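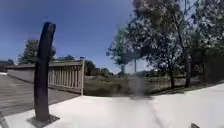

February, outdoor cart, notebook 3

Ran the Kostbridge leg again at 10:40. Route is Dresby stores to the Lehner building, parts totes only, walkway speed limit left where it was. Log file 3486.

Tainá walked behind with the stop remote. Didn't need it on the way out. On the way back she stopped it once for a stroller, and the cart took 86 seconds to ask for a restart. Too long. Harnex support says the wait is a setting; have not found it yet.

Talked to Pao-chu Au from stores afterward. The four people who used to push totes across now do receiving checks in the morning, and two of them are on call for the cart. She says backs are better but the on-call pager breaks up the checks, and they lose their place in the count. They also used to bring messages and odd small parts over by hand. Lehner has been phoning for those instead.

To do:
- pager to one person per shift, swap at lunch
- open tray for small parts, Pao-chu wants 300 mm deep
- load limit stays at 80 kg until the brake check is signed
- ask Tainá for her notes on the return leg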